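Do You Need to Seal That Counter Every Six Months? We Have Doubts

Several of you have written in about the flyer that went out in August from Gestard, the stone care outfit over in Sutcliffe. It offers a "Stone Protection Plan" for $988, and it says that natural stone counters must be professionally sealed twice a year or the warranty on the stone "may be affected." One reader wanted to know if this was a good price. I would like to back up a step and ask what the money buys.

Start with the warranty. I called the two stone yards closest to us and asked what warranty they give on a slab of marble. One said there isn't any once the slab is cut and installed. The other said they cover cracks that come from the installation for a year and nothing else. Neither had heard of a warranty that depends on sealing. If you have a paper from your own installer that says otherwise, read it, and please send me a copy. Until I see one, I am going to treat that line in the flyer as a scare.

Now the sealing itself. A sealer for stone is a liquid that you wipe on, leave for a while, and wipe off. It soaks into the tiny holes in the surface and slows down other liquids that would like to soak in after it. That is a useful thing to have between your counter and a puddle of olive oil. It doesn't put a coat of armor on the stone, whatever the drawing on the flyer with the little shield suggests. You still have to wipe up the oil.

How often does it need doing? Here the advice goes all over the place, and I have noticed that it gets more frequent the closer you stand to a person selling sealer. Gestard says every six months. The bottle of Prollano I bought at the hardware store says "as needed" on the back and "once a year" on the leaflet tucked under the cap. Golshifteh Bagheri, who set stone for a living before she retired to Erby, told me she has done her own bathroom once since she moved in and can't remember when that was.

She does have a test that she trusts, and it's free. Put a spoonful of plain water on the stone in a spot you use a lot, and leave it alone for 15 minutes or so. Wipe it off. If the stone underneath has gone darker, water is getting in and you could use some sealer. If it looks the same as it did before, put the bottle back under the sink. Do it in more than one place, because the strip by the faucet gets far more scrubbing than the corner with the toaster.
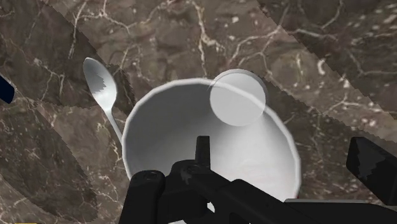
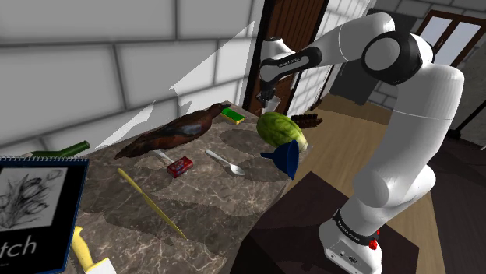 The bigger problem with these plans is that they sell you protection from the wrong thing. Most of the damage people complain about on marble is etching, and sealer does very little about it. Marble is mostly calcium carbonate, and acid eats it. Lemon juice, vinegar, wine, tomato sauce and a good many bathroom cleaners will leave a dull mark even if you sealed the counter this morning. How much you see it depends on the slab. On dark brown marble like the stone in the first picture, with all those thin branching white and cream veins, I would still want to look across the surface toward a window before I swore it was clean. A stain changes the color and an etch changes the shine, and people mix them up all the time. The salesman who came to my neighbor's house mixed them up too, or was happy to let her do it.

I asked Gestard about this by phone. The man I spoke with was polite and said their product "resists" etching. I asked how that was tested. He said it was a professional grade product. I asked again and he offered to send out a technician. I have nothing against technicians, but I had asked a simple question and I still don't have an answer to it. I also asked what was in the product and was told that was proprietary. Fair enough, lots of things are. It makes it hard to compare with the bottle at the hardware store, though, and I suspect that suits them fine.

The price needs a look as well. The $988 covers 2 visits a year for two years, so four visits. The flyer says each visit takes 60 minutes. My own bottle of Prollano did every bit of stone in my kitchen with plenty left over, and the job took me 57 minutes, including the part where I moved everything off the counter and the part where I moved it all back. I am slow. I will grant that a pro will leave fewer streaks than I did (I left a few near the stove and had to buff them out with a dry rag). If you have bad knees or a bad shoulder, paying somebody is a sensible thing to do. Just pay for one visit, when the water test says you need it, and get a price in writing for that one visit.

Zhiqiang Jin wrote in to say he bought a plan like this at his last house and was glad of it, as the company also came out and polished away a ring left by a glass of wine. I called him to ask more. The polishing was billed on top. He thought it was well done and would pay for it again. So would I, probably, if it was my ring. But that's an argument for hiring a person who can polish stone, and I can't see what the plan had to do with it.

A few notes for those of you who want to do it yourselves. Clean the stone first and give it a full night to dry. Try the sealer somewhere out of sight, since some of them will darken certain stones for good. Keep a window open. Don't let the extra sit there and go tacky, which is the mistake I made, and don't assume that a second coat is twice as good. If your counters are quartz, the man-made kind, the maker will most likely tell you to skip sealer entirely, so look at the care sheet before you let anyone sell you a plan for it.

If any of you did sign up for the plan, I'd like to hear how it goes. I would especially like to hear from anyone whose technician did a water test before opening the bottle. So far I have talked with three customers and none of them remembers one being done. I'll print what comes in, good or bad, including anything Gestard cares to send about how they tested for etching.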